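Electricity Use in a Student Residence Wing: Where the Load Goes in Winter

Energy Systems Project, final report
Submitted February 2024

Summary

Electricity use in the Lâm wing of Sturkum Hall, Plulley, was metered for the 30 days of June. The wing used 3,841 kWh. Room sockets accounted for 1,917 kWh, the shared kitchen for 765 kWh, and the remainder, by difference, was corridor lighting, ventilation and the laundry. Space heating and hot water are supplied by gas and are outside the scope. The largest steady part of the room socket load came from small appliances left on at all hours, compact fridges among them.

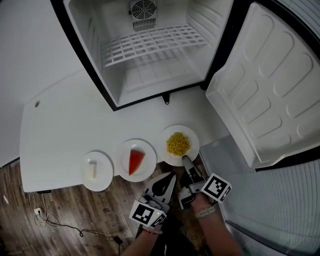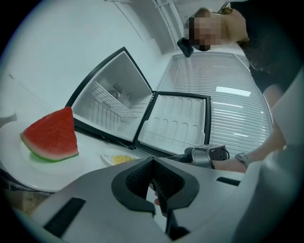

Figures 1 and 2. Compact fridge with the door open, showing the wire rack and the fan vent in the rear wall.

1. Background

The Lâm wing has 50 single rooms on three floors. Residents pay a fixed weekly fee that includes power, so there is no bill to tell them what they use. The hall office receives one account for the whole building and has no breakdown by wing. Before this project the only available figures were monthly totals from the main meter.

The aim was to divide the wing's consumption into a small number of end uses and to estimate how much of the room load is present when residents are asleep or out. A second aim was to find out whether cheap plug-in meters agree well enough with board metering to be useful for future student projects.

2. Method

2.1 Board metering

Current clamps were fitted to the wing's distribution board by the licensed electrician who services the building. One channel covered each floor's room circuits, one covered the kitchen, and one covered the incoming supply to the wing. Readings were averaged over five minutes and stored on a logger in the switch cupboard. Lighting, ventilation and laundry circuits were not clamped separately as the board had no space for additional channels.

2.2 Plug-in metering

Ten residents agreed to have Plalar plug-in meters placed on selected appliances. The meters record total energy and peak power but not time of use. Appliances were chosen by asking each resident what stayed plugged in all week. Readings were taken at the start and end of the month and the difference was divided by the number of days.

2.3 Survey

A one-page form was left in the letterboxes. It asked which appliances were kept in the room and which were switched off at the wall overnight. Thirty-one forms came back. No room numbers were recorded.

3. Results

3.1 Split by end use

Room sockets: 1,917 kWh, 49.9 per cent
Kitchen: 765 kWh, 19.9 per cent
Lighting, ventilation and laundry (by difference): 1,159 kWh, 30.2 per cent
Total: 3,841 kWh

Dividing the room figure by the number of rooms gives 38.3 kWh per room for the month, or 1.28 kWh per room per day. This is a mean only. The floor channels differed, with the top floor lowest. Several residents on that floor were away after the last exam, and this was not corrected for.

3.2 Daily shape

The kitchen load had two peaks, a short one in the morning and a longer one between 5.30 pm and 8 pm. The room load rose from late afternoon and stayed high until midnight. Between 2 am and 5 am it fell to a flat level which varied little from one night to the next. Averaged over the month, this overnight level was 1.4 kW for the three floors combined. If it is assumed to run all day, it makes up 1,008 kWh, or 52.6 per cent of the room total.

3.3 Appliances

The plug-in meters gave the following medians, in kWh per day:

Compact fridge, thermoelectric: 0.94
Compact fridge, compressor: 0.46
Desktop computer left in sleep mode: 0.07
Monitor and speakers on standby: 0.03
Phone and laptop chargers, combined: 0.05

The thermoelectric fridges were smaller inside than the compressor fridges but used twice the energy. They draw close to constant power under most conditions, whereas a compressor cycles. None of the meters could show this directly. The difference in the medians is consistent with the specification labels read off the backs of the units.

3.4 Survey

Most of those who replied kept a fridge of some kind in the room. The reasons written in the comments box were mainly lack of shelf space in the kitchen and food going missing. Portable heaters are banned by the hall rules, and nobody reported having one. Two floor traces contain evening steps of close to 2 kW lasting an hour or more, which may be heaters or may be several kettles and hair dryers overlapping.

4. Discussion

The overnight load is the part most open to change. Replacing a thermoelectric fridge with a compressor model would save 0.48 kWh per day at the medians above. Larger shared fridges with lockable sections would probably save more per resident, but would move load to the kitchen circuit, and the spare capacity of that circuit was not checked.

The figure for lighting, ventilation and laundry is the weakest result. It is found by subtraction, so it carries the errors of every other channel. The corridor lights were on at each visit, including at midday. A follow-up project should meter them on their own.

The plug-in meters were checked against a bench wattmeter with a resistive load and read within two per cent. Below 5 W they were poor, and one showed zero with a charger connected. The standby figures in 3.3 should be treated as low estimates.

5. Limitations

One month in winter was measured. Fridge consumption will be higher in summer, when rooms are warmer. The ten residents with plug-in meters chose to take part and may not represent the wing. Residents knew that metering was under way.

6. Recommendations

6.1 Fit motion sensors to the corridor lighting on one floor and compare it with the other two.
6.2 Add a line to the move-in guide asking residents to choose compressor fridges over thermoelectric ones.
6.3 Leave the board clamps in place for a full year.
6.4 Obtain a price for lockable shared fridges and check the rating of the kitchen circuit before ordering.

Appendix A contains the survey form. Appendix B contains the five-minute data by channel, with the logger clock left on standard time.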